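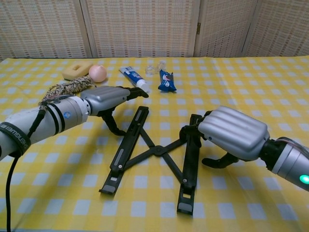

Setup time was what Jae-hoon Yang asked about first. The answer in the Stivach release notes is 90 minutes from opening the crates to the first recorded session, and Yang says his own team in Pordale came in under that on the second try.

PORDALE, January 5, 2026 – Zesasside today opened orders for Stivach, a two-arm tabletop kit for teams that train and test robot handling of household items. The kit includes two arms, two grippers, a chest-height camera mount, cabling and the Kwak recording software.

Stivach is meant for rooms that already exist. The arms work over an ordinary table, with whatever cloth and clutter the customer wants on it. Typical practice items include folding laptop stands, toothpaste tubes, sponges, rope and snack packets. Hinged items such as the laptop stand are a large part of the task library, as they change shape when gripped and often need one hand to hold while the other moves.

The library ships with 377 tasks. Each one has a written instruction, a list of items and a suggested starting layout. Customers can edit the tasks or write new ones, and Kwak stores the changes with the recordings.

"Most of our early users had arms already and were losing days to mounts, cables and file formats," said Yi-an Yoon of Zesasside. "We wanted the kit to arrive with those parts settled."

Four sites have used Stivach since November under an early access program. Changes made during that period include a longer power cable, a quieter fan in the control box and a pause command that holds both grippers in place. Soft items remain harder for the kit than rigid ones – thin plastic wrap in particular – and Zesasside plans a gripper pad update for them. No date has been set.

Stivach is sold as a full kit or as a monthly rental with a minimum term of 4 months. Both options include remote setup help and software updates. Replacement fingertips are sold separately. Orders placed now ship from the Pordale warehouse in the order received.

Zesasside develops tabletop robot equipment and recording software for research and product teams. Price lists and demonstration bookings are available from the Pordale sales office.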